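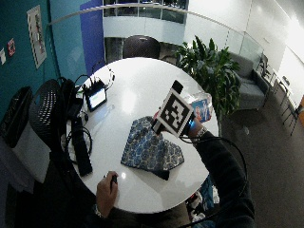

The round table on the upper floor, with the blue and white cloth in the middle.

I'd been meaning to go to the Zulen open day for ages and this June I finally got myself organised. It's at Pravodport, the old harbour office in Midtbø, 900 metres from the bus station if you go the straight way along the water. I didn't go the straight way. I followed a sign for the ferry, ended up behind a fish shop and had to ask twice, so I arrived pink in the face and already wanting a cold drink.

For anyone who hasn't come across them, Zulen is a small shop and workroom that deals in holiday things: towels, picnic cloths, beach toys, bottles and tubs for the caravan, all the stuff that gets bought in a hurry and then lives in a cupboard for eleven months. Once a year they open the offices as well as the shop, and you can wander about and look at what might be in next summer's range. There's cake. Entry is 60 kroner and that includes the cake, and a coffee if you get there before it runs out.

The ground floor

Crowded! The shop takes up most of it and people were three deep at the seconds bin. I managed to get my hand in and came out with a striped tea towel, which had a perfectly good hem as far as I could tell, and then somebody's pushchair went over my foot and I decided that was enough shopping. Rutisard, who dye some of the cloth, had a stand by the door with swatch books you could leaf through. I spent a long time with those. There was a mustard I would happily have had for the whole kitchen, and a green that looked lovely on the page and awful held up to the window.

If you go, do the swatch books early. By the time I came back down they were covered in thumbprints and a bit of icing.

The upper floor

I liked it much better up here. You come out by a glass railing that curves round, and there's a teal wall with a framed poster on it, a grey armchair and a big leafy plant that I was quite jealous of (mine drops everything by October). In among it all was a round white table, very shiny, with a few summer bits on it being picked up and moved about. I got myself a good spot and stayed put.

The cloth was what caught my eye. Navy and white, with round flowery medallions all over, the sort of pattern my gran would have had on a headscarf. It was folded up, so I couldn't tell you the full size of it, and I've been wondering since how it would look spread out on our garden table. Probably too smart for our garden table.

There was a spray bottle as well, with a red-orange trigger top, a blue and white label and bright orange liquid inside. I was too far off to read the label and I'd love to know what it was. It was such a cheerful orange that I'd have bought it anyway. I do buy cleaning things by colour, I know it's silly, and the cupboard under our sink looks like a sweet shop.
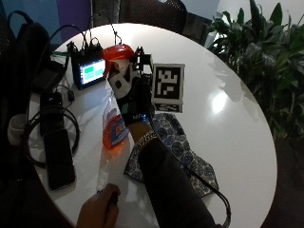 Packets, and what to do with them

I got talking to a woman next to me about packaging, of all things. She runs a campsite shop and says half her evenings go on clear plastic bags – flattening them, sorting them, finding them behind the freezer. I'm a bag keeper myself. I've a drawer of them at home that no longer shuts, and she was quite stern with me about it.

We were both looking at the table while we talked, and there was a clear bag on it right then, crinkled and shining, with something rounded and red-orange at one end. Next to it was a blue packet with an orange strip along the edge. I do like blue and orange together. With the navy cloth just below it made a rather good little colour scheme, and I wished I'd had the swatch books with me. 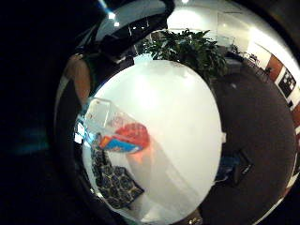 Blue packaging, a crinkly clear bag and the medallion pattern again.

The ball

And then the ball! I have such a weakness for these. It was a proper old-fashioned inflatable with big panels, glossy red and white, and it made everything else on the table look very small. The campsite woman said they're the one thing she always runs out of, and that the wind takes most of them before lunch.

We had one like it when I was little and it went out to sea on the second day of the holiday. I can still see my dad, up to his waist, deciding whether it was worth it. It wasn't. We got ice creams instead.

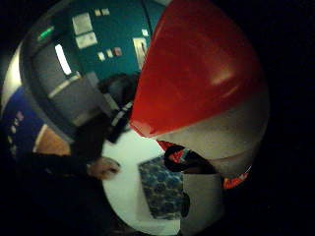

Big red and white panels, with the patterned cloth underneath.

Going home

I went back down at 4 for the cake, and there was still some lemon but the coffee had gone. I bought 2 tea towels from the seconds bin in the end, the striped one and one with crabs on. No sign of the medallion cloth in the shop – I did look, and I asked at the till, and they took my email address.

Buses back from Midtbø are hourly in the afternoon. The bench at the stop is in full sun, so take a hat.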